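Neltov Makers Association – Minutes of the May meeting
Part one: visit to the Durnotent workshop, demonstration of the bottle-handling arm

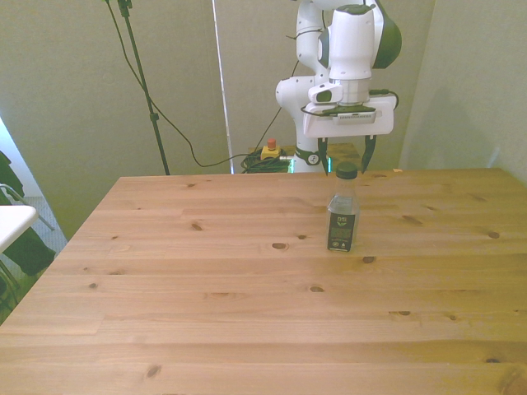

Vandana Pant asked whether members of the public would be allowed to stand at the table during the open day, or only behind a line. Gion Trummer replied that they would be behind a line, and that a person from Durnotent would stay by the emergency stop for the whole session.

Present: Kaede Ogura (chair), Gion Trummer, Mali Rees (minutes), Vandana Pant, Hubert Ostrowski. Apologies from Grukent.

1. Minutes of the last meeting
Agreed with one correction. The hall deposit was paid in full.

2. Demonstration
The group met at the workshop at 4:30 p.m. Gion ran the arm on the pine table with a single water bottle. Eight pick-ups were tried and seven were completed. On the other one the bottle tipped over and Gion set it upright by hand. Hubert asked if a full bottle would behave differently from a part-filled one. Gion has not tested this and will do so before the open day.

Mali said the talk before the demonstration was too long for younger visitors. Agreed to cut it to two minutes and take questions afterward.

3. Open day
34 people have signed up so far. Kaede proposed splitting them into two groups, with the second going to the Đỗ bakery next door while the first watches the arm. Agreed. Vandana will check that the bakery is happy with the times.

Hubert raised parking again. The lot behind the building is shared with Grukent and we have not had an answer from them – Kaede to call.

4. Actions
Gion: test with full bottles, mark the line on the floor.
Vandana: bakery times, name tags.
Kaede: call Grukent about the lot.
Mali: send the sign-up list to Durnotent.

5. Any other business
The spare key is still missing. Hubert will ask for a new one.

Meeting closed at 6:10 p.m.

Contact the association | © Neltov Makers Association | Back to top
This site uses cookies. By continuing to browse you accept our use of cookies. OK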